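Música en casa | Reseñas | Accesorios para piano
Imprimir – Enviar por correo electrónico
Enero – Por Coralie Gilchrist

La banqueta plegable Trevik, de Stüber, después de una temporada de ensayos

Toco el piano como acompañante, casi siempre de cantantes, y una buena parte de mi trabajo ocurre en casas particulares y en salas pequeñas donde hay un piano pero no hay un asiento adecuado. He tocado a Fauré sobre una silla de cocina con un diccionario encima. También he tocado un ciclo entero de Schumann en un taburete de bar, con las rodillas contra el teclado, y no quiero repetir la experiencia. Por esta razón compré en otoño la Trevik, que la casa Stüber vende como banqueta de concierto plegable, y pagué por ella 295 euros con mi propio dinero. La bolsa de transporte se paga aparte. Esto me pareció poco amable, porque una banqueta plegable sin bolsa se lleva mal en el tren.

Primero, la altura. El asiento más bajo queda a 45 centímetros del suelo, según la hoja del fabricante y según mi cinta métrica, que están de acuerdo. Yo soy una persona de piernas largas y brazos cortos, y prefiero sentarme baja, de modo que esta medida era importante para mí. Muchas banquetas plegables empiezan más arriba, y entonces el codo queda por encima de las teclas y el peso del brazo cae de otra manera. En la Trevik puedo encontrar mi posición habitual casi sin pensar. La altura se ajusta con una rueda lateral, y el mecanismo es continuo, sin muescas. Hace falta girar bastante para notar un cambio, lo que es molesto cuando dos pianistas se alternan en un mismo programa. Para una sola persona es una ventaja, porque el asiento no baja mientras se toca.

Digo que no baja, pero debo hacer una precisión. Durante las primeras semanas noté un pequeño juego en el eje, un movimiento lateral que se sentía sobre todo en los pasajes donde las manos van juntas al registro agudo. Escribí a Stüber y me contestó con mucha cortesía una señora del servicio técnico, que me explicó qué tornillo debía apretar. El tornillo está debajo del asiento, detrás de la tapa, y la llave viene en la caja, dentro de un sobre que yo había tirado a la papelera del embalaje y tuve que recuperar. Después de apretarlo el juego desapareció y hasta hoy no ha vuelto. Habría agradecido encontrar esta información en las instrucciones, que son muy breves y están traducidas con poco cuidado (hablan de «el banco del dinero», cosa que nos hizo reír a todos en el ensayo).

El asiento está tapizado con un material sintético negro, acolchado con firmeza. A mí me gusta. Rhodri Trevor, el barítono con quien preparo este invierno un programa de canciones inglesas de salón, se sentó en ella para estudiar sus notas y la encontró demasiado dura. Es verdad que los cantantes no están obligados a sentarse en ella. Para el piano un asiento blando es peor: el cuerpo se hunde, la pelvis se inclina hacia atrás y la espalda lo paga después de la segunda hora. He hecho ensayos largos con la Trevik y me he levantado de ella con el mismo cansancio que con la banqueta fija de mi estudio, ni más ni menos.

Hablemos del ruido, que para nuestro repertorio es decisivo. Las canciones de salón de la época eduardiana están llenas de silencios, de finales que se apagan poco a poco, y el público se encuentra a veces a la distancia de un brazo. En estas condiciones un asiento que cruje arruina la última página. La Trevik no cruje cuando está bien abierta. Si la bisagra central no ha llegado hasta su tope, en cambio, produce un chasquido seco al primer cambio de peso. Me ocurrió en la casa de la señora Yorath, en medio de una introducción muy suave, y Myfanwy, que es una anfitriona generosa, pensó que se había roto una tecla. Desde entonces compruebo el tope con la mano antes de sentarme.

La estabilidad depende del suelo. Las patas terminan en unos pies de goma bastante anchos que sujetan bien sobre madera y sobre baldosa. En una alfombra gruesa la banqueta se balancea un poco, y no conozco un modelo plegable que no lo haga. El fabricante ofrece unos discos rígidos para este caso. No los he probado.

Sobre el transporte tengo sentimientos mezclados. Plegada, la banqueta ocupa poco y cabe detrás del asiento del conductor en un coche pequeño. Pero pesa más de lo que sugiere la publicidad, y el asa está colocada en un lugar que hace girar el conjunto contra la pierna. Un trayecto corto a pie se puede hacer sin queja; para subir varios pisos sin ascensor conviene pedir ayuda. Prys Gwynne, que me pasa las páginas con una paciencia admirable, la llevó una vez desde la estación y me pidió con educación que la próxima vez contratara a otra persona.

Antes de comprar la Trevik probé en la tienda la Jallevthorpe, que cuesta 300 euros y trae la bolsa incluida. La diferencia de precio es, pues, muy pequeña, y si se cuenta la bolsa la Jallevthorpe resulta más barata. Es más bonita también: tiene las patas torneadas, un tono de nogal cálido, y junto a un piano antiguo queda muy bien. Si yo tocara siempre en salones como los que pintaban los retratistas de aquella época, con su biombo y sus flores altas, quizá la habría elegido. Pero se regula con muescas, y mi altura estaba exactamente entre una muesca y la siguiente. Pregunté a mi antigua profesora, Ita Rafferty, si con los años una se acostumbra a sentarse un dedo más arriba. Me contestó que sí, y que se acostumbra también al dolor de hombro.

La garantía de la Trevik es de 2 años y cubre el mecanismo, aunque no la tapicería. Se puede pedir un asiento de recambio, que se monta en casa. Pregunté también si existe una versión más ancha para tocar a cuatro manos y me respondieron que por ahora no. Es una lástima, ya que una parte de este repertorio doméstico fue pensado para dos personas sentadas muy cerca, y en esos casos seguimos buscando una segunda silla por toda la casa. 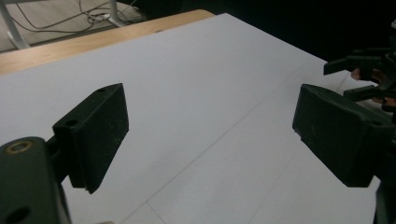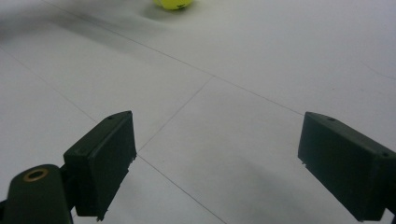
Primera foto: la superficie blanca de la mesa. Segunda: pelota de tenis en el suelo de baldosas.

Mi valoración es favorable, con reservas por el asa y por las instrucciones. La recomiendo a los pianistas que se sientan bajo y que viajan en coche. A quien viaja en tren, o toca con otra persona que necesita una altura distinta, le aconsejo que pruebe las dos en una tienda – y con el piano abierto, tocando algo lento – antes de decidir. La tienda Skondesport, donde compré la mía, permite hacerlo sin prisa si se llama por la mañana.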